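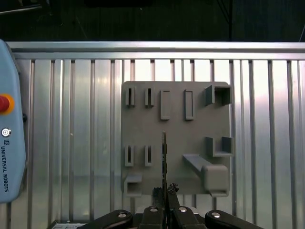 A gray 3D-printed holder plate on slotted aluminum, with slots, boxes and a peg arm for small tools.

Small Tools on the Wall: Getting Them Out of the Drawer

By Solomiia Chornovol
Shared 6 times | 2 comments

A drawer is a poor place for thin tools. Files, steel strips, spare blades and hex keys slide under each other and end up at the back. A printed holder plate mounted behind the bench keeps them upright and separate, and it takes up very little room. These tips cover planning one, printing it and putting it up.

Lay the tools out first

Put everything you want on the plate on a sheet of cardboard and move it around until you can pick up each piece without bumping the next. Trace the outlines. Leave a finger's width between flat tools and more than that between anything with a handle. Mark which way each tool comes out. Most come straight up, so they need clear space above them equal to the length that sits inside the holder.

Put the tools you use every day at chest height and toward your working hand. Tools that come out once a month can go low or to the side.

Match the holder to the shape

Narrow vertical slots suit flat things such as feeler gauges, small rulers and scrapers. Measure the thickest point of the tool, including any bumps or burrs on the edge, and make the slot a little wider than that. A slot cut to the exact size will grab the tool on the way in and scrape it on the way out.

Open boxes are for short items that won't stand in a slot: bits, pencil stubs, a tube of glue. Keep them shallow. If you have to tip the box out to find something, it is too deep.

A U-shaped bracket holds a tool with a wide head, with the handle hanging through or the body resting in the cradle. Check that the opening faces up and the side walls are high enough that a knock on the bench won't throw the tool out.

A peg arm takes rolls of tape and anything with a hole or loop. It needs a stop at the end. A thick end block works well, as long as the hole in the item is large enough to go over it.

Printing

Print the plate flat on its back if the holders allow it. Long arms that stick out from the face are the weak spot, so print those as separate parts and bolt them on, or add a rib underneath. Round the corners of the plate a little. Square corners tend to lift from the bed and they catch sleeves later.

Use at least 3 walls on anything that carries weight. Matte gray filament is a good choice for a workshop because dust and small scratches don't show much on it.

Before the full plate, print one slot and one box as test pieces. They take a fraction of the time, and you can correct the fit without wasting a whole plate.

Mounting on slotted aluminum

Slotted extrusion makes a good backing because you can slide the plate until the height is right. Use nuts that fit your slots, and buy them from the same place as the bars if you can. Sizes that look alike on paper are sometimes just different enough to jam.

Start all the screws before tightening any of them. Tighten by hand, check that the plate sits level, then give each one a final quarter turn. Plastic cracks if you lean on it, so put a washer under every screw head.

Vertical bars collect grit in the grooves. Run a dry paintbrush down them when you sweep the bench.

Keeping it in use

Load the plate and work with it for about 3 weeks before you label anything. You will move a few tools. After that, write the labels small and put them under the slot, where the tool doesn't cover them.

Sharp tools go in point down. If a blade is longer than its slot is deep, close off the bottom so the tip can't poke through, or keep that blade in a case.

Wipe out the boxes in February or whenever you do your yearly clear-out. Swarf and broken bits settle in the corners, and a vacuum with a narrow nozzle gets most of it.

Related tips
Storing Sandpaper So It Stays Flat
How to Clean a Sticky Tape Dispenser
Hanging Clamps on a Short Wall
Labels That Survive Oil and Dust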